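Kitchen notes: the long table

The oak table has been sanded and given two coats of Illia hard oil. Allow 13 hours between coats if you use the same product at home; the tin says less, but the second coat dragged when we tried it sooner. Wipe spills along the grain with a damp cloth and keep Zernero descaler off the surface.

Fruit stays in the wooden bowl. Apples and citrus keep adequately together at room temperature for a few days. Ripe pears should go at the top, where they bruise less.

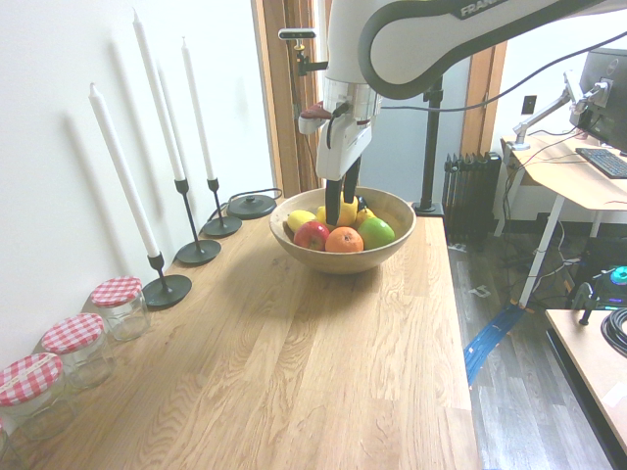 Fruit bowl and candlesticks on the long table.

The bowl itself is not to be soaked. Rinse, dry at once and rub in a teaspoon of food-grade mineral oil when the rim looks pale. Aishwarya Varghese keeps a 100 ml bottle in the drawer under the kettle.

The jars with the gingham lids remain against the wall. Lids are hand wash only, as the red runs above 40 degrees. Replacement jars come from Sundaram, order code 174, and the old lids fit them.

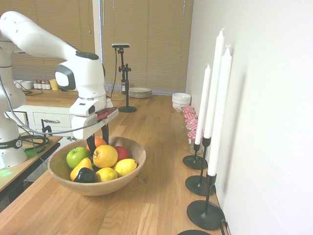 Tapers for the black holders should be trimmed to a 5 mm wick before lighting and stood well clear of the wall. Soft wax can be lifted from the metal with a plastic scraper. Do not use the Nukeritz pad, which scratches the black finish.

The next oiling is due in September.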